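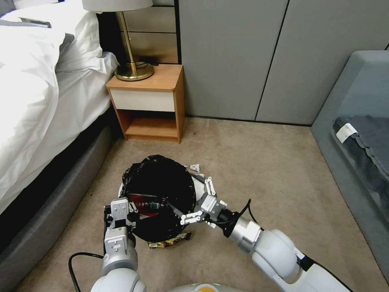

Bedroom bin thread. I change the bags in the guest rooms at Drinotville and the same questions come up every time somebody new starts, so I'm putting the answers in one place.

Do the bin before the bed. If you make the bed first you'll end up leaning on it to reach the floor by the nightstand, then you'll have to straighten the duvet again.

Look at the floor before you touch the bag. Snack wrappers and bits of tissue blend into beige carpet more than you'd think. Check under the front edge of the bin too, they slide in there.

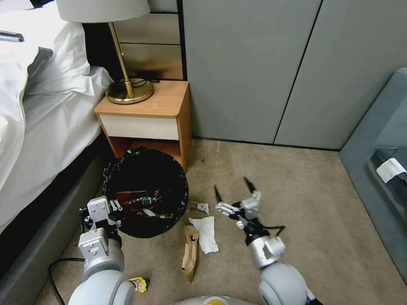

Mesh bin by the nightstand, wrappers in it and a few on the carpet.

Mesh bins look tidy but they need a liner. Without one the crumbs go straight through and you're hoovering the same patch twice. I asked for solid ones at Indlow and got mesh again -- fine, we line them.

Bag size. We were sent the 90 litre ones by mistake and they are hopeless in a bedroom bin, far too much plastic bunched round the rim. The small Clekar ones fit. They come 130 to a box and a box lasts me 5 weeks.

Fold the top of the bag outwards over the rim and pull it down evenly. If it's only caught on one side, the first bottle anyone drops in will drag it down.
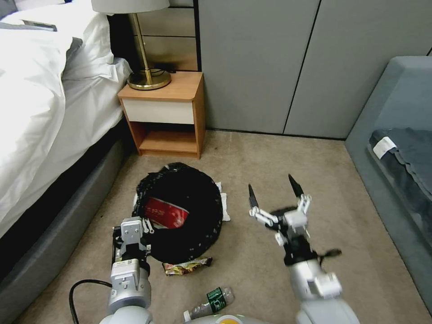 Bottles are the other thing. Lid off, tip any water down the bathroom sink, lid back on, then recycling if the building has it. Moynihan does, Indlow doesn't, so there they go in with everything else.

Don't shake a bag out over carpet to see what's in it. Open the mouth wide, lay it on its side if that's easier, and put the loose bits in by hand. Wear gloves.
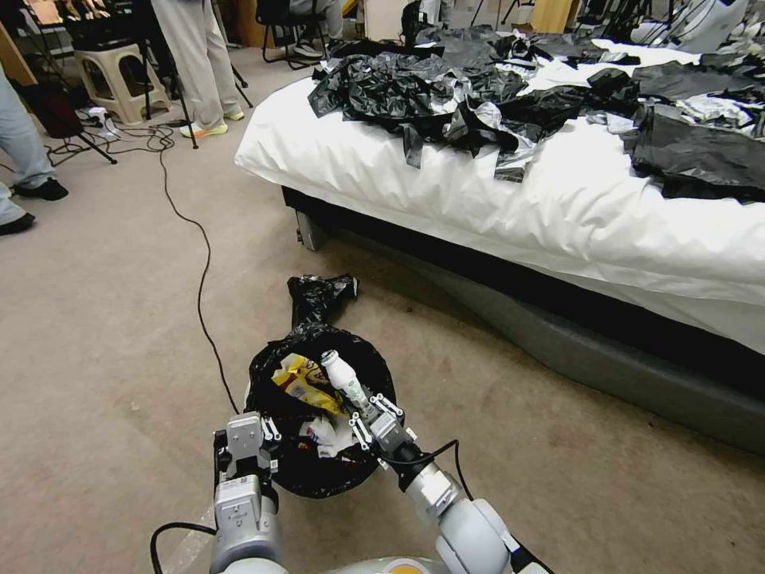 Someone asked if you can reuse a bag that only has a couple of wrappers in it. I don't. Tip them into the big sack on the trolley if you like, but the room gets a fresh liner.

Keep spare bags off the bedding if the sheets are staying on. Mine live in my apron pocket, 4 at a time, and the rest of the box stays on the trolley.

Last thing is the nightstand shelf. Bend down and look in. Receipts, sweet papers, hair ties -- it all ends up in there, and you won't see it standing up.

Will do bathrooms another day, that's a longer thread.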